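Bench notebook, June, handling room

Started 2 pm. Job for today: try the new Prumach good-practice sheet for hand-held gripper recording on a real task, the purple cloth, and see which rules survive. I'm doubtful. It runs to 13 rules and reads as if written by someone who has never had to fold anything with two fingers.

Rule 1, marker cube in view of the opposite gripper for the whole episode. Fair. But "in view" isn't defined. Face-on? At a slant? How far off? Wrote to Bořivoj Halás to ask for a number.

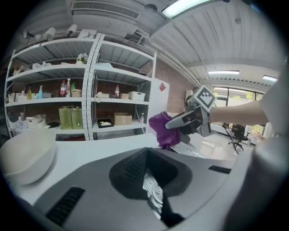
Cloth pinched over the table, cube on top.

Rule 4, clear the work surface of anything the task doesn't use. We have a keyboard and a big white bowl on the table and I'm not convinced they hurt. The Nornham set has 2,638 episodes, and the note that came with it says the tables were stripped bare. Caron then complained that nothing trained on it coped with a normal desk. Pick one. My vote is to log the clutter and leave it alone.

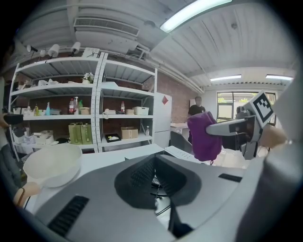

Rule 6: bystanders

Sheet says no people in the background. In a shared room? Not going to happen. What I would sign up to is blurring faces before anything leaves the building, and asking people first. Prirnum kept 1,168 episodes after their own review, more than half of it spent arguing about this one rule. 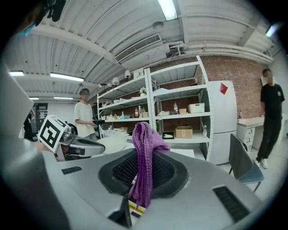 Purple cloth over the near gripper, second gripper's marker to the left.

Rule 9, no live appliances near fabric. Agree with this one, no argument. The wording is weak, though: "where practical" should go. If there's a stove on the table, the gas is shut off and somebody other than the operator checks it. Also want a line on cables hanging off the table side, which the sheet skips completely.

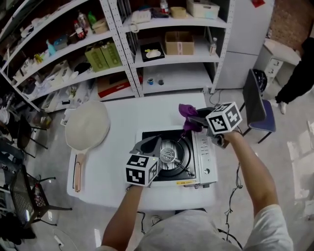 Nornham, June

Phoned through the comments. They'll take the change to rule 9. On rule 1 they said "use judgment", so still no angle and no distance. A rule you can't fail isn't a standard, and I told them so.

To do: draft our own wording for 1 and 4, get Halás to read it, ask Caron for their rejection log. Two pages at most.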